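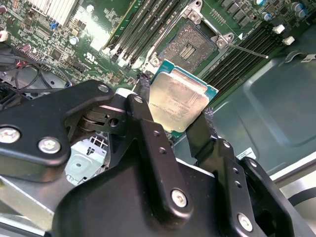

# Hurmont 1419 refurbished workstation: a review after one winter of use

**Bought from:** Sadowski, the used computer shop in Tundomstead
**Used for:** learning, small repairs, file storage, some light 3D work
**My score:** 4 out of 5

I bought this tower because I wanted a computer which I can open many times without fear. My laptop is thin and glued, and when something is wrong inside I can only look at it with sadness. A workstation of the older type is a different thing. It is heavy, it is not beautiful, and almost every part of it can be taken out and put back by a patient person.

Hurmont takes office workstations, cleans them, tests them and sells them again under its own number. The 1419 is their middle model. It is built around a server processor, and this was the main point for me. Such processors were very expensive when they were new, and now they are sold for very little. My second one, to exchange with the first, cost 29 dollars.

## The case

The shell is black outside and gray metal inside. One side panel comes off, and then you have nearly everything in front of you if the tower is lying down. I recommend to work always in this position. When the case stands, the graphics card hangs by its slot and your screws fall to the bottom, under the power supply, where they like to stay.

The metal is thick and the edges are folded in most places. I say most, because near the drive cage there is one edge which took a little skin from my thumb in the first week. Please be slow there.

It is heavy. I did not weigh it, but I live on the third floor and I know each step now. If you have back problems, ask the shop to deliver it.

## The socket

Many people are nervous about this part, so I will write more about it. The socket is of the LGA kind, it means the thin contact pins are in the board and not on the processor. When the socket is open, you see a dark field of them and it looks like gray sand. If you touch them with a finger or with a cloth, you can bend some, and to make them straight again is a work for a needle, a strong lamp and a quiet evening. I did it once on another board and I don't wish to repeat.

The correct way is to hold the processor by its two opposite sides, to find the small notch in the green edge, and to bring it down flat. You do not push. It must sit by its own weight, and only the metal bracket gives the pressure afterwards. On my 1419 the bracket moves with good resistance and it closes evenly. I have exchanged the processor several times this winter, and the bracket feels the same as in the beginning.

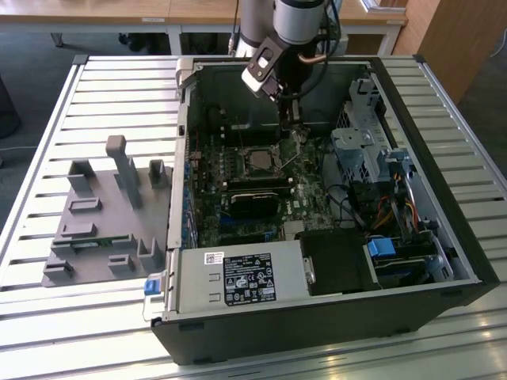 One advice about the top metal of the processor: it collects smudges very easily. Clean it with alcohol before you put new paste, and read the small text on it while it is still clean, with a phone light from the side. I forgot this two times and had to remove the cooler again only to know which processor I had installed.

## Drives and cables

The drive cage is my favorite thing in this machine. It is gray metal with holes in the sides, and the latches are blue plastic. Blue means "you may touch", this is the idea, and I find it very kind for a beginner. You press and pull. The covers of the expansion slots also have a blue tint, which I like, although it does nothing.

The cables are the weak side. The power cables, orange, yellow, red and black, come in one bundle along the drives, and there is no good place to hide them. The bundle is stiff. If you want to reach the lower drive, you must first move it away with one hand. The SATA cables are black and they cross over in a curve toward the board, and mine were a little too long. I fixed them with soft ties. A seller who tests the machine could do this also, it takes five minutes.

The power supply has its label on the top surface, so you can read it without removing anything. I wish all makers did it in this way.

## Graphics card

The card in mine is black, with a dark cover, and it lies across the board. It blocks the access to the small connectors near it, so for many jobs you begin by taking it out. For drawing simple parts in 3D it is enough. For new games it is not, and I would not buy this tower for games.

## Noise and power use

At night I can hear it from the next room when it copies files. Most of the sound comes from the rear fan. My friend Younes Tahiri has the same model and he changed this fan for a Vololley one, and his is clearly more quiet, so I will do the same in April maybe.

The electricity use is higher than with a laptop. I turn it off when I go to bed.

## The shop and the warranty

Sadowski gave me a paper with the test results and the running time of the disk, which was under 3000 hours. The man there opened the case on the counter before I paid, without me asking. The warranty is for three months. This is short, but for such a price I accept it.

One point I did not like: the box had no manual, not even one page. The Hurmont site has a PDF with drawings of the board, and it is good, but the link is hidden under "Business customers". Download it before you start and print the page with the front panel connectors. They are very small and the letters on the board are smaller.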